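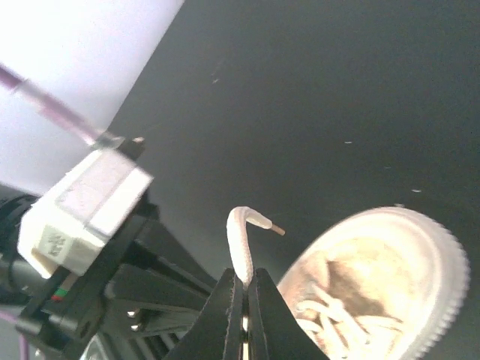 Workshop > Notebook > Footwear bench

Feb 12, 2025

2 min read

Laces today, and I'm glad I finally gave them a proper session of their own. I started with the tan canvas sneaker because it's the one I know best by now, stain and all, and I do like working on it. White laces, flat woven kind, with short tan aglets. Flat laces have a mind of their own (they twist halfway along and you only notice three eyelets later), so I've been holding them partway along and letting the rest arch over by itself.

Got through 9 tries before lunch and wrote up 6 of them. The other three I'd like to do over with the Solham pair, which has stiffer eyelets and a shorter tongue.

Dark mat stays, please! White lace on dark gray is so much kinder on the eyes than the old Fotdale bench top ever was in November. It does show every crumb, so a wipe before starting wouldn't hurt. Spare laces are in drawer 50, next to the Zimow box.

Recent entries
Zimow box: what's left in it
Powell boots, eyelet wear
Canvas cleaning notes, page 244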